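Leltside Supporters Board > Match Talk > Is the new striker the problem or is it us?

northbank_moaner
OK I'll say it. Our number nine has one goal since the end of September and I don't think it's his fault. I was up in the corner against Odasow and I spent most of the second half watching him and not the ball (you should try it, it's a different game). He made the same run to the near post over and over and the cross went to the back post every single time. At some point you stop making the run! I would.

Discuss. Be nice. Attendance was 1,886 by the way, which felt low for a derby.

tinpotdave
Sorry but no. He had two clear chances in that game and put one of them into the parking lot. You can't blame the crosses for that one. I like the kid, he works hard, but we paid real money for him and the guy we let go is scoring for fun at Berhe.

cornerflag77
"Scoring for fun" = four goals, two of them penalties. Come on Dave.

tinpotdave
Four is more than one. I'm no math teacher but I'm pretty confident on that.

northbank_moaner
Berhe play with two wingers who stay wide and get to the line. We play with two guys who cut inside and shoot from 30 yards. Put our old striker back in this team and he'd be starving too. He WAS starving, that's why he wanted out.

oldgoalie_b
I coached under-12s for years so take this for what it's worth. What bugs me is the left side. Our left back never overlaps, so their right back gets to sit in and help mark our striker, and then the poor guy has two on him all night. It was the same at Brustar Park last May and it was the same against Odasow. Fix that and I think the goals come back without changing anything up front.

saltypretzel
Agree with goalie on the left back. He got caught once in preseason and he's been scared of the halfway line ever since.

Also the attendance was 1,879 on the club site, not 1,886. Not that it matters.

northbank_moaner
They read out 1,886 over the PA, I wrote it on my program. Maybe seven people left when Dave started singing.

cornerflag77
Can I just stick up for the manager for a second? He switched to a back three after the break and we looked way better. We had the ball, we had corners, we pinned them in. We just didn't score. If that shot off the bar goes in, this thread doesn't exist and we're all talking about the playoffs.

tinpotdave
If my grandma had wheels etc. He made the change when we were already one down. He always waits. Every week it's the same, we go behind, he scratches his chin, and then we get a decent half hour. Why not start like that?

halfway_liner
Been away from the board for a bit with night shifts, just catching up on all this. Listened to most of the game on my phone on break so I can't speak for the runs, but the radio guys said the same as moaner about the crosses.

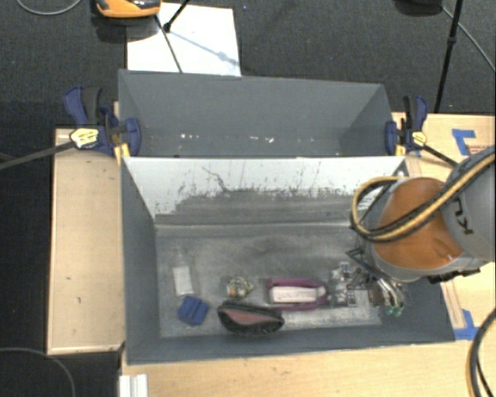 Robot arm over the gray bins.

Anyway, on the back three: I'm for it, but only if the 18 year old plays on the left of it. He's the one defender we've got who can pass forward. Every other option just rolls it back to the keeper and the whole stand groans.

oldgoalie_b
Good shout. He's raw, but he wants the ball. I'd take a mistake or two from him.

tinpotdave
I wouldn't, not away from home. Bring him on when we're two up. (So, never.)

saltypretzel
Lol. Nice arm, halfway. Can it cross?

halfway_liner
I'd give it a run on the right wing, put it that way.

northbank_moaner
OK so where have we landed? I still say leave the striker in. Give him five games with somebody putting it on the near post, and if he's still on one goal I'll come back here and eat my scarf. Dave can pick the sauce.

tinpotdave
Three games. And it's hot sauce.

cornerflag77
Is anyone driving to the Berhe game? I've got room for two if you don't mind leaving at 9 and stopping for breakfast on the way. Gas money only, and no singing, Dave.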